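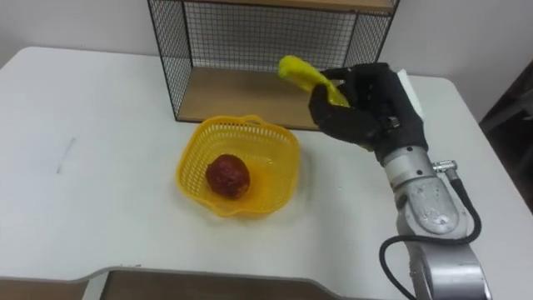 2 August 2020

I finally went through the play food. It has been on my list since June, when the kitchen set moved out of the back room and everything that belonged to it ended up in one big tote with the blocks and the train track.

The hard part was deciding what counts as play food. We have fruit from at least three different sets, and none of it is to scale. The strawberries from the Zupan set are bigger than the lemons. Most of the Parnis vegetables come in two halves that are supposed to stick together, and the sticky dots gave out a long time ago. I kept the pairs I could match and let the rest go.

Bananas hold up better than anything else. They have no stem to chew off and no halves to lose, and a kid can grab one with a whole hand. If I were buying one piece of pretend fruit for a toddler, it would be a banana. The grapes were the opposite. They came off the bunch in the first week and I was still finding them under the couch last winter.

For storage I went back to plastic baskets with holes in the sides. I tried a lidded bin from Ukesent before this and it didn't work for us. The kids couldn't see what was in it, so they dumped it to find out. With an open basket they look in, take what they want and leave the rest, at least some of the time. Crumbs and sand fall through too, and I can rinse the whole thing in the sink and set it on a towel to dry.

A small basket is also easier for them to carry. The big tote took two people, and it never got put away until I did it.

Kavitha Thomas, who had my job at the playgroup before me, used to wash the play food in a mesh laundry bag. I do it in the sink with dish soap and an old toothbrush. Foam pieces get a wipe with a damp cloth and nothing more. I soaked a foam pear once and it took days to dry out in the middle.

I'm down to 40 pieces, from 108. Nobody has asked about the missing ones. The extra vegetables went in the donation box along with the Ollow cash register, which had lost its drawer.

Next is the train track. I have all of the bridges and only two of the supports, so I need to look behind the bookcase before I sort anything.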